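How to budget for a sidewalk delivery robot before you fall in love with one

Start with the route. Vendors like to start with the robot, and by the time anyone asks about curbs you have already picked a color.

Walk the route yourself and write down every doorway, pole and parked box in the way. Kha Bùi did this for our Plaltstead pilot and came back with 2 pages and a bad mood. Both were useful.

Next, price simulator time. We pay Flelov $600 a month, and that goes in the budget as its own line. If you file it under "miscellaneous," someone will cut it in December.

Then split your test runs. We do 80 in simulation for each new block and 25 on the real pavement, with a person walking behind, looking important. That person draws a salary. Put it in.
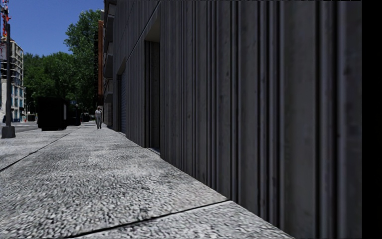

Get the spare parts list in writing before you sign. Irevska quoted us a fine price on the robot and a breathtaking one on wheels. Ask what a battery costs, who ships it, and how long you will be staring at a dead machine in the meantime.

Last, leave room for storage. Ours lives in the copy room, and the copier has had to move.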